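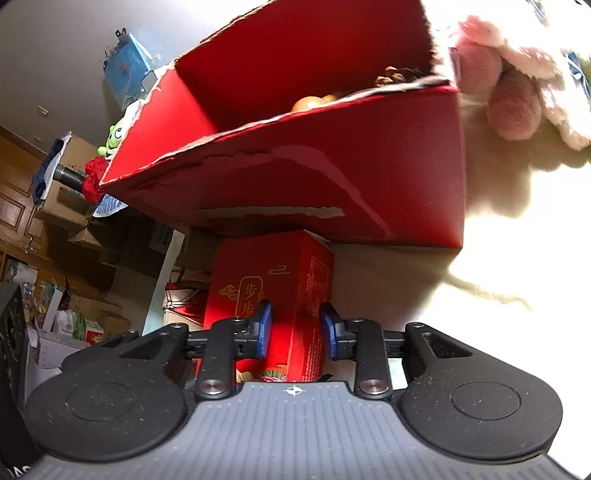 Liretti hand gripper with the blue finger pads open on a small red box.

Liretti Hand Gripper, kit version
Price: $318, pads included
Stock: 4 left
Weight and grip force: see note

Sold by the Plorner shared workshop. Page written by Hilde Verhoeven, who built two of these and still isn't convinced everyone needs one.

The kit gives you a gray ridged body, two black side housings, the linkage arms and a pair of blue pads. You hold it in your hand and work the fingers yourself. If you came looking for something that picks up boxes while you drink coffee, keep your money. It's meant for people who want to try out a grip before they spend real cash on an arm.

The parts list says 29 pieces. Set aside an evening, and ignore the "17 minutes" on the Lambrechts instruction sheet. I took most of a Saturday-sized chunk of time on the first one, and the pivot screws had to come out twice - the sheet shows the bars the wrong way around.

Small upright cartons are a fair first test. I would not promise you anything about walnuts, fruit or plush toys, whatever the forum posts claim. Try them on your own floor and make up your own mind.

Note on grip force: the old listing had a number. I couldn't repeat it on our bench, so I took it down.

Fits the Brorasow wrist plate, with the adapter (sold separately, and overpriced if you ask me). Does not fit the older round plate.

Spare pads: sold in pairs, blue only.
Returns: unbuilt kits only, in the original bag.
Pickup: at the workshop after 6 p.m. Bring your own screwdriver if you want to check the parts before you pay.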